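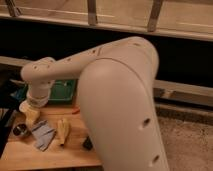 文・アデルモ・モンティ

アームの手入れについて検索すると、たいてい「毎日やさしく拭いて、定期的にグリスを足しましょう」と書いてある。私はどちらも疑っている。作業台のアームを自分で面倒見るようになってから、余計な手入れで調子を崩したことのほうが多いからだ。以下は、うちの作業場で残った習慣と、やめた習慣の覚え書き。

拭き掃除
クリーム色の外装は汚れが目立つので、つい洗剤を使いたくなる。Kimtonの万能クリーナーは匂いがいいだけで、固く絞った布との差が私にはわからなかった。縞の布を一枚、畳んで台の上に置いてある。拭くのは電源を落としてから。外装に並ぶ小さな穴には液体を垂らさないこと。綿棒を突っ込むのも感心しない。先の綿が抜けて中に残ったことがあり、取り出すのに半日かかった。穴のまわりは乾いた柔らかい刷毛で払えば足りる。エアダスターを吹き込む人もいるが、埃を奥へ送っているだけではないかと思う。

グリス
外から足せると書いてある機種以外では足さない。継ぎ目ににじみが出たら、それは足りない合図ではなく、中のシールを疑うところだ。私は一度、にじみを見て上から塗り足し、外装のあちこちに埃を貼りつけただけで終わった。にじみは拭き取り、月曜の朝にもう一度見る。また出ていたら修理に出す。

ねじの締め直し
「週に一度の増し締め」は信用していない。締まっているねじを毎週回せば、そのうち頭がなめる。ペンで合い印を一本引いておき、線がずれたものだけを規定のトルクで締める。規定値は説明書の巻末にあることが多い。Muvanceの短い六角レンチは安いわりに先が丸まらず、これは褒めておく。

手首とグリッパー
物を落とすようになると、みんなまず設定をいじる。先に指の内側を拭いてほしい。うちでは不調の大半がそれで直った。それでもだめなら、黄色い細長いものや丸い金属のカップのような、形のちがう物をいくつか同じ位置に置いてつかませてみる。丸い物だけ滑るなら指の面、全部ずれるなら原点合わせを見る。試す回数は8回と決めている。3回では偶然に騙されるし、20回もやると途中で飽きて見なくなる。

ケーブル
結束バンドできつく留めるのが整頓だと思われているが、曲がるところで留めると先に線が傷む。アームをいちばん遠くまでゆっくり動かし、どこも引っ張られないのを確かめてから、動かない側だけを面ファスナーで留める。

台の上
緑のトレイのような縁のあるものは便利だが、手首が下りてくる場所に近いと、縁に当たる。置き場所を決めたら台にテープで印をつける。滑り止めシートはClisticoの3820円のものを買ったが、百円の食器棚用と変わらなかった。悔しいので両方使っている。

記録
専用アプリは入れてみて消した。通知が増えるだけで、関節の音までは聞いてくれない。ノートに日付と、どの関節を動かしたときに何が聞こえたかを書く。私の帳面は今126行目で、「肘、下げるとき小さくコツ」とある。原因はまだわからない。来月ベースの固定を見直すつもりだが、それで消えるかどうかは半信半疑だ。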